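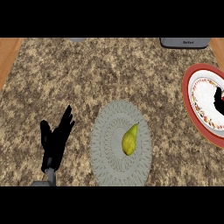 Bepari Papers > Housing and Households > Working Papers > Section 4

Last updated: March

4. Worktop Replacement and Rent Levels in Stirketwood

4.1 Setting

Stirketwood was built as rental housing for workers at the Grindby mill and passed to private landlords after the mill closed. The homes are small and close to identical in plan. Kitchens were fitted at the same time, with the same cupboards and the same sink position, so differences between them today come almost entirely from later work. This makes the district useful for our purpose. In the Civimside sample used in Section 3, the size of the kitchen varied so much that the effect of a new worktop could not be separated from the effect of a larger room.

4.2 Data

We use 975 tenancy records held by the Stirketwood letting register. Each record gives the monthly rent, the length of the tenancy and the date of the last kitchen work. The type of worktop is entered by the landlord as laminate, solid wood, granite or other. We dropped records in which the tenant was related to the landlord before drawing the sample, and we did not try to fill in missing rents.

The register does not separate polished stone from stone with a matte finish, and landlords do not seem to have used "other" in a consistent way. Some entered tile there and some entered composite stone. We therefore treat "other" as its own group and do not interpret its coefficient.

4.3 Visits

Menaka Sarkar visited 40 of the homes to check the register against the kitchen itself. In 13 of them the entry was wrong. Most of these errors were old ones — the worktop had been replaced and the landlord had never changed the form. A few went the other way, with granite entered for a printed laminate that imitates it. Tenants were usually aware of the difference, and several raised it before the visit had properly started.

Errors of this kind pull the estimated effect toward zero. We report results both with the register entries as they stand and with the visited homes corrected.

4.4 Results

Homes with a granite worktop rent for 4 percent more than homes with laminate, once floor level, heating type and distance to the Grindby road are held constant. Correcting the visited homes changes the estimate very little. Solid wood shows no clear difference from laminate in either version.

Tenancy length tells a different story. Tenants in homes with granite do not stay longer, and in the ground-floor homes they leave slightly sooner. We had expected the opposite. One possible reading is that landlords install stone when they are already planning to raise the rent, so the tenants who see the new worktop are also the ones who see the increase. The register has no record of notices given, and we cannot test this directly.

Figure 4. Speckled granite countertop surface, with flecks of beige, tan, cream, dark brown and near-black.

4.5 Limits

The rents are asking rents at the start of each tenancy. Later increases are recorded only when a new agreement is signed. Landlords who keep good records may also be the ones who keep their kitchens in better order, and the visits were too few to settle the question.

Related papers

Window Replacement and Heating Costs in Civimside
Who Pays for Repairs? Small Landlords after the Grindby Mill
Length of Tenancy in Former Company Housing
A Note on the Stirketwood Letting Register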